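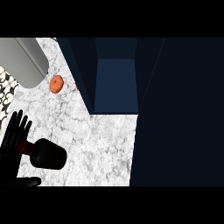
A Morning at the Brinaten Countertop Works

4 min read

The Brinaten works opens its doors to the public one morning each April. I went because we are redoing our kitchen and I was tired of looking at sample squares the size of a coaster. Entry was free, but you had to sign up ahead and wear closed shoes.

Nneka Babalola, the shop manager, took our group through. We started in the yard, where the slabs stand on edge in steel racks. Each one has a number written on its side in wax pencil. She pulled up slab 2533 on the crane, a white marble with gray veins, and let us walk up to both faces. Seeing a full slab changed my mind about a few things. The veins run in one direction much more than I expected, and where you put the sink decides which ones you lose.

The cutting hall was loud. They hand out earplugs at the door — take them. The main saw is a Delell and runs under a steady stream of water. Next to it is the older saw, a Haruna, kept for small jobs like windowsills. The water goes to a settling tank out back and gets used again. The sludge is pressed into gray cakes and hauled off.

Polishing was the part I liked best. An edge goes through several pads, coarse to fine, and the man doing it checked his work with his thumb after each one. We were allowed to feel a finished edge beside a rough one.

There was a short talk on care at the end. Marble etches when lemon juice or vinegar sits on it, and sealing does not stop that. Sealing slows down stains. Babalola said to wipe up spills right away and to go with a honed finish if dull marks would bother you.

Prices were posted in the showroom. The plain white marble was $100 a square foot installed, and a sink cutout was $396 extra. Dark navy cabinets are popular with it right now, according to the sales desk.

The tour lasted 2 hours. Parking is on the Grurero side of the building, and the lot was full by 10 a.m. Coffee was in the break room, no charge.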